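Last updated: June 2026

Gidstead revises towel replacement and wash rules for shared laundries

Gidstead has published a revised specification for the cotton towels used in its public pools, sports halls and short-stay housing, with new limits on wash temperature, drying time and the number of cycles a towel may go through before it is pulled from stock. The rules take effect in August and apply to every site that sends linen to the shared laundry on the Mellor industrial road.

The main change is the cycle limit. Under the old specification a towel stayed in use until it failed a visual check at the folding station, a test that depended on who was on shift and how well the station was lit. The new text sets a fixed limit of 100 wash cycles for bath towels. Hand towels are not given a cycle limit and will continue to be judged by eye and by weight.

Weight is the second change. A towel that has lost more than 16 percent of its original dry weight must now be withdrawn, whatever its age. Cotton pile sheds fiber in every wash and a larger amount in every tumble drying, and the loss shows up as lint in the dryer filters. A thin towel still absorbs water, but it saturates sooner, and pool users tend to take a second one. The laundry's own records link lighter stock with a higher number of towels issued per visit, according to a note attached to the specification.

Wash temperature for colored towels drops to 60 degrees Celsius, with a shorter main wash and one additional rinse. White towels keep their current program. Dryer loads are capped at 80 percent of rated drum capacity. Operators had been filling drums completely during the summer peak, which left the center of the load damp and led to a second drying run on towels that were already dry at the outside.

The specification also moves the sites away from white for most uses. Dark brown and dark gray were chosen for bath towels after a trial at two of the pools. White stock was being discarded early on account of stains from sunscreen, hair dye and iron in the water supply -- marks that have no effect on how a towel performs. Dark stock in the trial reached the end of its service life with fewer early withdrawals. It does fade, and the document includes a shade card for deciding when faded towels should be moved to floor and cleaning use.

Dunow, which supplies the current stock, will provide the first delivery under the new terms. Its towels carry a woven thread in the hem that identifies the production batch. Citance, a laundry software firm, will handle cycle counting. Each towel is to have a heat-sealed tag on the reverse of the hem, read as the clean load leaves the dryer. When the limit is reached, the reader flags the tag and the towel goes into a separate cart.

Tags were tested last winter in a smaller run. Most of the failures came from tags placed too close to the corner, where the hem bends tightly during extraction. The new position is farther in along the short side. Towels tagged in the old position will be accepted until they wear out, but they will not be retagged.

Folding is covered in a short annex. Bath towels are to be folded to a flat rectangle with the long edges parallel and stacked with the folded edge facing out, so that a single towel can be lifted from a shelf without pulling the one under it. Stacks are limited to the depth of the shelf. Rolled towels, used until now at the spa desk, are being discontinued; the roll took longer to make and trapped moisture when loads came out of the dryer early.

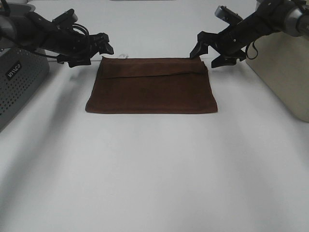
A dark brown towel folded into a flat rectangle, wider than it is deep.

Fabric softener is prohibited for all towel programs. Softener leaves a coating on the loops that reduces water uptake, and the effect builds up over repeated washes. Sites that want a softer finish are advised to reduce the final spin slightly and allow a short cool-down tumble. The detergent dose is unchanged, although the annex asks operators to check it against water hardness at the start of each quarter.

Withdrawn towels will be sorted into two streams. Those that are thin but intact go to the animal shelter and to the vehicle depot as wiping cloths. Torn or heavily marked pieces go to a fiber recovery contractor, which shreds them for insulation felt. Tags must be cut out first -- the sealing adhesive clogs the shredding line.

The cost of the change is listed as 5 percent above the present linen budget in the first year, mostly for tags and readers. The specification projects a return to the present level once early withdrawals decline, but it gives no date for this.

Smaller sites without a tag reader can record cycles by batch, using the delivery note and a monthly count of loads. Existing white bath towels may be used up before dark stock is issued, but the two colors should not be mixed in one wash. Printed copies of the specification are available at the Mellor laundry office during opening hours.

We use cookies to measure traffic and remember your settings. By continuing to use this site you accept our cookie policy.

Related items
Mellor laundry extends summer collection hours
Water hardness readings by district: new table
Gidstead pools to replace changing room benches
Dryer lint and filter cleaning: revised guidance
Dunow opens second hemming line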